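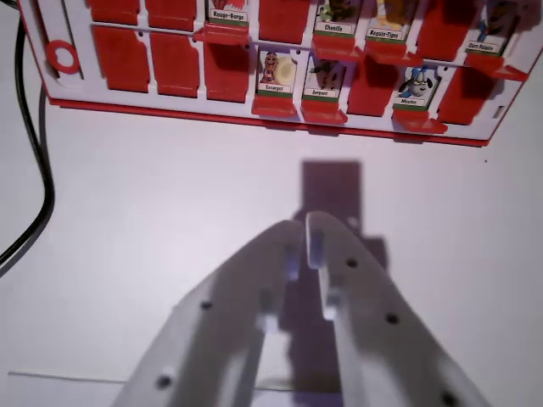
Chapter 3
The First Appointment

Most of what you will learn about an animal in your care you will learn before you lay a hand on it. I say this to every group of students who come through the teaching practice at Pramdale, and every year I watch them nod politely and then march straight across the room to the patient with a stethoscope held out in front of them. We have all done it (I did it for the whole of my first winter, and have the scar on my thumb to show for it), so please don't feel scolded. But do read this chapter slowly, and come back to it once you have a few weeks of real appointments behind you.

The first appointment is partly a medical matter and partly a social one. Somebody has brought you a creature they love, or one they found in a hedge that morning, or one that belongs to a grandmother who couldn't manage the stairs, and they have a story to tell. Your job for the first few minutes is to let them tell it. Jozef Brouwer, who taught me most of what I know about cats, used to sit down on the floor beside the basket and ask, "So how has the week been?" Then he simply waited. Owners would begin with the weather and the new sofa, and somewhere between the sofa and the neighbour's building work out would come the thing that mattered: she has stopped jumping on the windowsill, he only drinks from the bath now.

Write these things down in the owner's own words. "Not himself" is worth recording just as it was spoken, even though it looks thin on the page beside a temperature or a heart rate. When the same owner comes back in January and says it again, you will be very glad to have it.

Asking useful questions

Begin wide and grow narrow. An opening question such as "What have you noticed?" leaves room for almost anything, and you can tighten up from there: when did it start, is it worse at night, has anything changed at home, has the food changed, what about the other animals in the house? With each answer you can set a few possibilities aside and keep a few in view. Try not to set them aside too quickly. Delia Ardeleanu, in her years at the Zanasby surgery, kept a list pinned above the sink of diagnoses she had ruled out too early, and she added to it cheerfully until the week she retired. 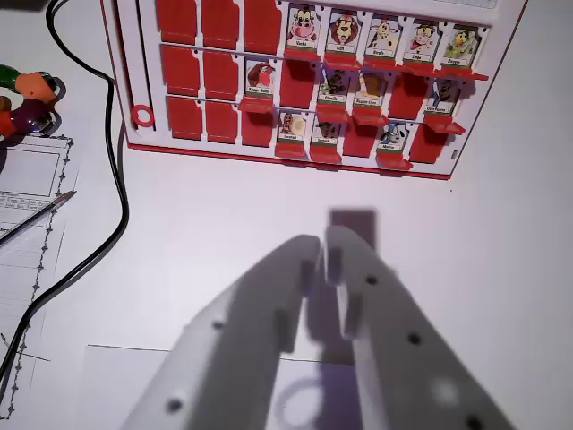
Fig. 3.1 A guessing game with animal cards. Some cards are standing and other flaps have been folded down.

Children deserve a word to themselves. If a child has come along, ask the child something too, and ask it properly. It is very often the child who fills the rabbit's bowl, and who knows that the hay has been left alone since Friday. Parents may answer for them out of kindness, and you will need a little patience to get the conversation back to where you wanted it. Bring your own voice down, get to their height if your knees allow, and don't correct the words they use. "Her tummy is cross" is a perfectly good place to start.

Be careful, too, with questions that already hold their answer. "He's eating normally, isn't he?" will get you a yes nearly every time, from nearly everybody. "Tell me about his meals" takes longer, I know, and there may be a full waiting room behind the door, but it is time well spent!

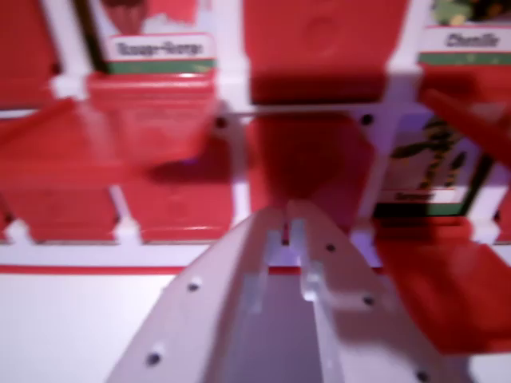

Watching before touching

While the talk goes on, open the carrier and leave it be. Let a dog wander on a loose lead. Look at how the animal breathes, how it holds its head, which leg it would sooner not stand on. A frightened cat at the back of a basket is already showing you the colour of its nose and the size of its pupils, and will go on doing so for as long as you leave it in peace.

Contact: Kárason Teaching Texts, Pramdale | Copyright Kárason. All rights reserved. | Back to top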